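4.2 Printed garments and the second-hand trade

We had not planned to give printed T-shirts a section of their own, but the sellers at the Farneto market kept bringing us back to them, and we are glad they did. Over the 27 weeks of our fieldwork we logged 1,490 garments offered for resale, and the ones with a large chest print were handled, unfolded and talked over far more than the plain ones beside them. Buyers told us, often at cheerful length, that a familiar name on the front saved them the trouble of hunting for a label inside the collar.

Sellers had clearly thought about this too. In the 11 stalls we came to know best, printed shirts were laid with the lettering up, even when this made for an awkward fold, and a good print could keep a tired shirt on the table for up to 13 days before it went into the bargain bin (see also our notes on the Stoltovden stalls in Section 3). Figure 4 shows the sort of print we mean, with the name large enough to be read from across an aisle.

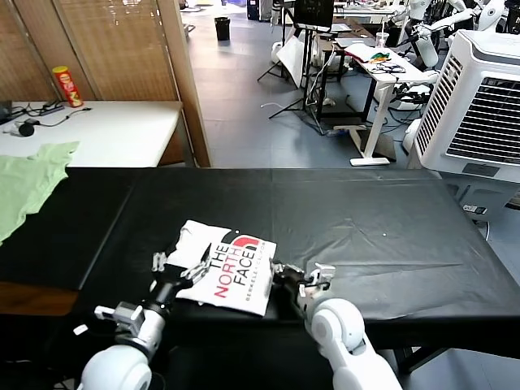

Figure 4. Folded white T-shirt with a large "THE NORTH FACE" print in black and red, on a black cloth.

Prices are a harder matter, and we come to them in Section 4.3, where the December records are treated separately from the rest.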